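Trakmont group pits two grippers against each other in simulated tube job

Two sets of fingers, one arm, a lot of test tubes. A group at Trakmont has spent most of February comparing a pair of grippers on the same tube-sorting job, all of it in simulation, and the first results went up on the internal board this morning. Short version - the narrow fingers are ahead, but not everywhere, and the controller settings may matter more than anyone wanted.

The job itself is simple enough. Tubes come out of one rack, get carried over to a row of beige ones and go down in the right hole. A green button gets pressed at the end to say the job's finished. Same arm for every run, same table, same lighting. 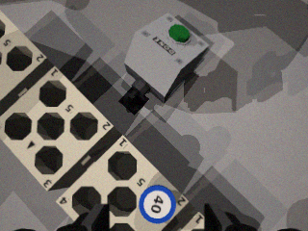 Trakmont Handling and Controls Group

The grippers are the Rastier, a slim parallel design the group has used for a while, and the Piltunberg, which is wider in the finger and closes harder. Both were modeled over the winter by Kuo-hua Au, who also built the rack and tube models. Each one got 1000 runs with start positions shuffled a little every time. Nobody was allowed to touch the settings once a batch had started, a rule that was broken once (the batch was thrown out and done over).

Wondimu Dinsa set up the comparison and wrote the scoring. A run counts if every tube ends up seated in the hole it was meant for and the button goes down after. Tube leaning? Fail. Neighbor knocked? Fail. Button pressed early, fail too, even if the tubes are fine.

"We argued over the leaning ones for days," Dinsa said. "In the end I made it strict. If a tech would have to reach in and fix it, it doesn't count."

On picks the two grippers were close. The Piltunberg was a bit better at grabbing a tube that stood off center, which was expected, the wide pads forgive a lot. It was on the put-down that things came apart. With other tubes already in the rack the wide fingers kept brushing caps on the way in, and on the way out they sometimes brought a neighbor up with them. The Rastier had far fewer of those. It did drop more tubes during the carry, mostly on fast moves.

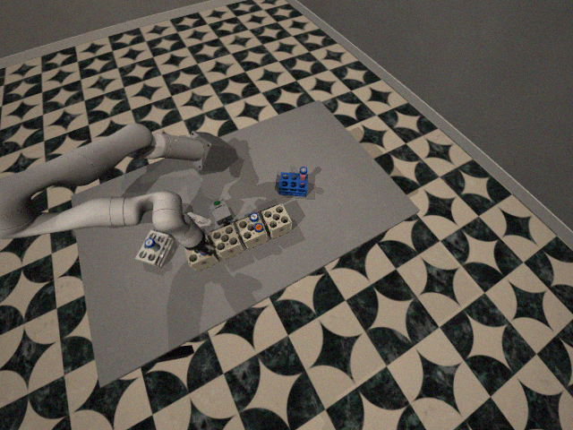
Cameras were the other half of the work. Hsin-yi Tsao ran every batch with two camera layouts, one fixed high over the table and one riding close to the wrist, to see which view the controller did better with. The fixed view won on finding racks and lost on finding holes. Part of that is plain geometry: when the gripper goes down into the end rack of the beige row it hides part of that rack from a view out in the room, right when the controller could use a good look. The wrist view has the reverse problem, it sees the holes but loses track of what's off to the side. Tsao tried feeding in both at once near the end of the month and says the numbers were better for either gripper, though that batch was small and isn't in the posted table.

Then the controllers. The group compared the stock position controller with a softer one from Shih, which lets the arm give a little when it meets resistance. Switching to the Shih controller took roughly 2 hours, most of it spent on a units mix-up that Au found in the config. With it on, the Piltunberg's put-down failures fell a lot. The Rastier's hardly moved. So a fair part of the gap between the two grippers looks like a gap between controllers, at least for tubes that go in slighty crooked.

Not everybody is ready to call it. Yiran Han, who looks after the real arm down the hall, pointed out that simulated caps don't stick, and real ones do. Friction on the finger pads was set to one value for all batches and Han wants it varied before any hardware gets ordered. "Give me a pad that's been used for 4 months and wiped down with alcohol every day," she said. "Then show me the drops."

There was also some back and forth over speed. The Rastier drops mostly went away when the carry was slowed, but a slower carry makes the whole run longer, and the lab that asked for the study cares about run time. Dinsa plans to score time seperately in the next round so the trade can be seen on one chart.

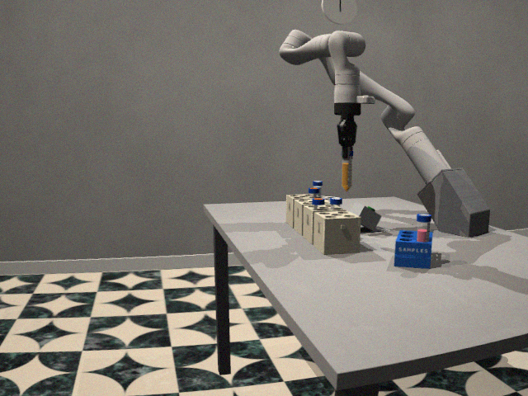
A tube held upright in the gripper during a simulated run.

Pei-shan Lam, who handles purchasing for the group, said no order has been placed for either gripper. Loaner units of both have been asked for. If they turn up in time the same job will be run on the real arm, with the Shih controller and the stock one, and fewer runs per batch for obvious reasons.

Next up in simulation: varied pad friction, both cameras together at full batch size, and a fuller rack at the start so there's less room between caps. Au is also redoing the contact model for the button, which some runs were pressing with the side of a finger. Those were counted as passes for now.

The posted table and batch logs are on the group's shared drive. Questions about scoring to Dinsa, about camera layouts to Tsao.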